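Workshop tips: recording shelf and tidy-up tasks with a hand-held gripper

Posted by Bhavana Mathew, Jan 18, 2020

These are the notes I give people before their first session recording demonstrations. They cover hand-held work first, since that is most of what we do, and a bit on remote control at the end. If you already have your own routine, skip to the parts on grip and on resetting the shelf.

Setting up the area

Pick one piece of furniture and stay with it for the whole session. A shelving unit with open cubbies is good because it gives you several heights and a few awkward corners. Walk around it with the gripper in your hand before you record anything. You want to know where your elbow is going to hit the wall.

Put the marker cube down early and leave it alone. If someone kicks it, stop, put it back and start a new recording. Don't try to nudge it back with your foot halfway through a take. We lost most of a morning to that in March.

Keep the lighting the same from the first take to the last. Overhead lights on, blinds either all the way up or all the way down. Half-open blinds put stripes on white shelves and the stripes move through the afternoon.

Clear the floor where you will be stepping. Cords are the main trouble. Wear shoes with a closed toe and a flat sole, as you'll be looking at the fingers and the object and won't be watching your feet.

Holding the gripper

Hold it the way you would hold a cordless drill, with your wrist straight. People tend to cock the wrist to see the fingers better, and after an hour it aches. Lean your body instead.

Close the fingers slowly and all the way. A person can hold a plate with a loose, half-shut grip and correct it by feel. The arm that learns from your recording can't, so give it a grip that would work without any correcting. Squeeze, count one, then lift.

Flat, round things such as plates, lids and discs are best taken by the rim with the face turned side-on to you. Get the edge well down between the fingers before you move off. If you only catch the last bit of the rim it will swing when you turn, and a swinging disc is hard to place.
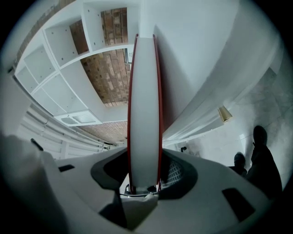

Walk at half your normal speed. Turn your whole body toward the shelf and bring the gripper around with it. Quick turns blur the picture and the tracking drops out, and you won't find out until Lenka runs the files that evening.

Don't change hands during a take. If you picked it up with your right, put it down with your right.

Keep your free hand out of it. It's very natural to reach over and steady something that is about to tip. Let it tip. A dropped object is a take you throw out, but a helping hand that gets through is worse, as it teaches a move the arm has no way to make.

Picking objects

Start with things that don't mind being dropped. Paperback books, small boxes and plastic fruit are all fine. Leave glass for people who have done a few sessions.

Books are harder than they look. Lying flat, a book gives you no gap to get a finger under. Slide it until it sticks out past the shelf edge by a couple of centimetres, and then take the part that overhangs. Standing up, take it by the top third of the spine. Hardcovers with a shiny jacket can slip, so wipe the finger pads before you start.

Loose paper should be left for last. Pin one corner against the shelf with the fingertips, drag it toward you until it hangs over, and pinch. If it takes more than two tries, end the recording and set it up again.

Picture frames that stand on their own should be picked up from the side edge and never from the stand at the back. Put them down bottom edge first and wait for them to settle before you open the fingers.

Change the colours of the objects now and then if you have the choice. White things on a white shelf are useful, but you don't want a whole day of them.

Resetting the shelf

Every take should start a little differently. Move each object a hand's width, or turn it a bit, and that will do. What you want to avoid is putting everything back in the identical spot, which our tidier people do without thinking.

Reset with your ordinary hand and with recording off. Then step back to your starting place, open the gripper fully, close it fully, open it again and begin. That open-and-close at the start makes it much easier to line the files up later.

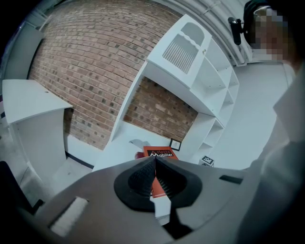 If you are wearing a head camera as well, tighten the strap until it doesn't shift when you nod. Check it again after the break. Keep your chin down a bit so it points at your hands and not over the top of the unit. Anybody with long hair should tie it back low, under the strap.

How many takes

A full session for us is 60 good takes of one task. It takes about two hours once you are used to it, and a good deal longer the first time. Jarmila holds the record at 121, and she'll tell you the last twenty or so weren't much good. Stop when you notice yourself rushing the put-down. That is always the part that goes first.

Write the bad ones down as you go. A pencil and a pad on a stool will do. Take number and one word: drop, slip, bump, cube. If you leave it until the end you will not remember which was which.

Remote control

Some tasks we do with the arm itself, driven from a pair of handles. Most of the above still applies, with a few differences.

Move slower again. There is a small lag, and if you chase it the arm starts to wobble. Make a move, let it catch up, make the next one.

Come down onto objects from above where you can. Judging depth sideways on a screen is difficult, and it's easy to push a book off the back of the shelf.

Have a second person within reach of the stop button. They shouldn't be on their phone.

Cleaning up

Wipe the finger pads with a damp cloth and let them dry with the fingers open. Dust builds up in the ridges and you lose grip a bit at a time. A soft toothbrush gets it out. No solvents on the rubber ones.

Batteries go on the charger before you leave, and the notepad goes to Lenka with the cards.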